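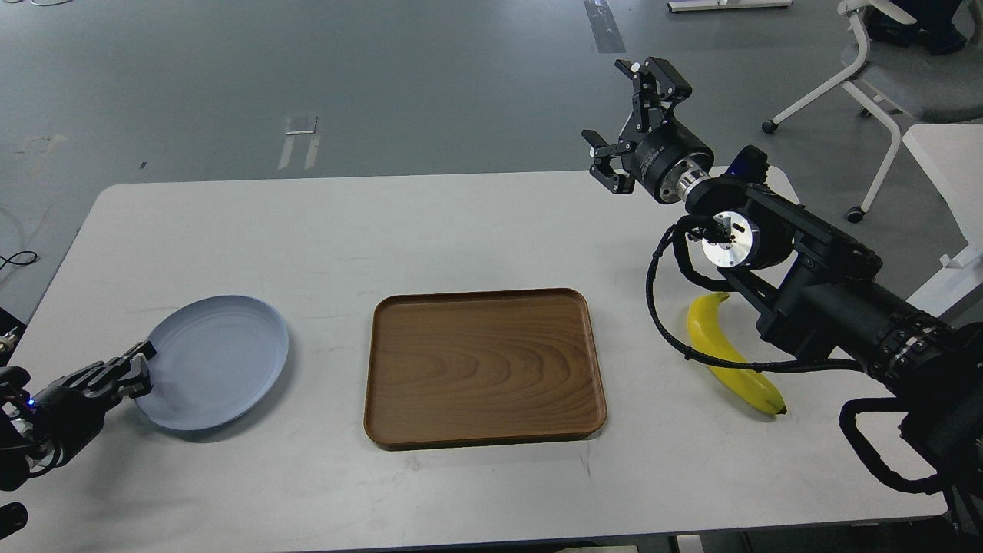 Clusora opens hire scheme for two-arm table kit

Clusora has begun taking orders for a two-arm table kit that can be hired by the month, with first deliveries due in February. The kit comprises two arms with parallel-jaw grippers, a control box and the firm's Szulc software. Hire costs £2469 a month on a minimum term of 3 months. Installation at the customer's site is included.

The software ships with 11 ready-made table tasks. One is a tray-laying routine using a plate, a wooden tray and a banana. The two arms are driven from a single program, and either can be given the plate or the fruit. Customers may change the objects, but each new one has to be set up by hand, which the firm says takes over 5 minutes. 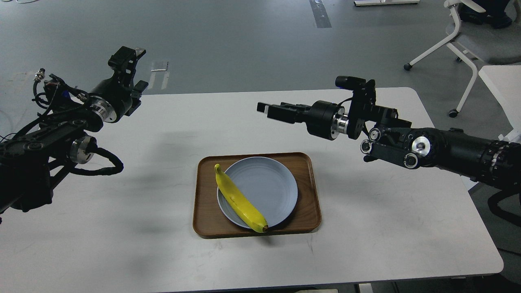
Plate and banana on the tray, with an arm at either side.

Man-sik Yoo, product manager at Clusora, said thin-rimmed plates had needed the most work. "The grip point is a few millimetres deep. We changed the finger pads twice before release."

Ekrem Kılıçarslan, who runs the test kitchen at Dalside, has had a kit on trial. He said the written guide was clear on wiring but short on fault codes, and that he would like a longer notice period for software updates. Clusora said a revised guide would be issued with the February units.

Support is by telephone from the Prirthorpe office. Spare finger pads are charged separately.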